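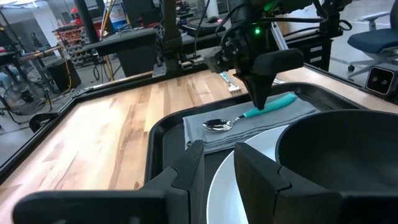

Bado, the tableware maker, is putting breakfast back on a tray, where it spent most of the last century and was never really given a fair hearing. The Zernham tray set goes on sale in December, and it holds what one person needs before speaking to another person. The bowl sits on the plate, the napkin is folded along the back, and the spoon lies across the napkin with its turquoise handle where a sleepy hand can find it. The whole set costs $88, which does not include the breakfast.

"People have been eating over the sink for years and calling it a lifestyle," said Cremilda Macedo, who heads product design at Bado. "We would like them to sit down. We'd settle for leaning on something."

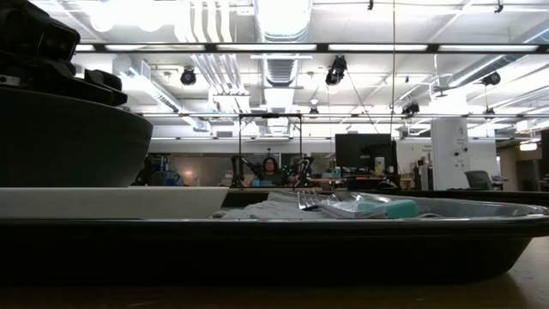
Macedo's team spent 9 months on the tray alone, most of it arguing over the lip. Too low, and a spoon leaves during the walk down the hall. Too high, and the owner feels like a cafeteria. The final height was picked on a Tuesday, late in the day, by a group that wanted to go home.

The set comes in dark and pale pieces that are meant to be mixed. Buyers who want everything to match are welcome to keep looking.

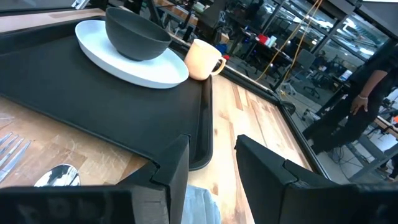
A plate, bowl and mug at the far end of the black tray, with flatware lying on the table.

The mug was the last piece to be approved. "I asked for one handle that fits a whole hand," said Esther Owino, who runs the company's Brurine store. "I was told this was an unusual request."

Each set ships with a printed card showing one way to lay the tray. Bado tested the card with 60 households and found that most of them put it in a drawer. The company has decided to keep printing it, on slightly nicer paper.
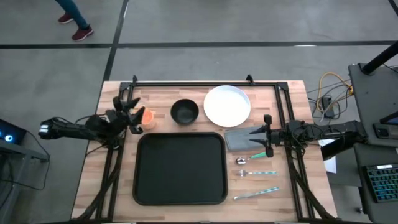
The first run is limited to 1000 sets, sold at the Brurine store and by mail order. Single pieces will follow in the spring for customers who drop things. Replacement napkins are sold in pairs, as the first one always ends up cleaning a window.

Press contact: Birgit Lenz, Bado press office. Samples are available for review and should be returned washed.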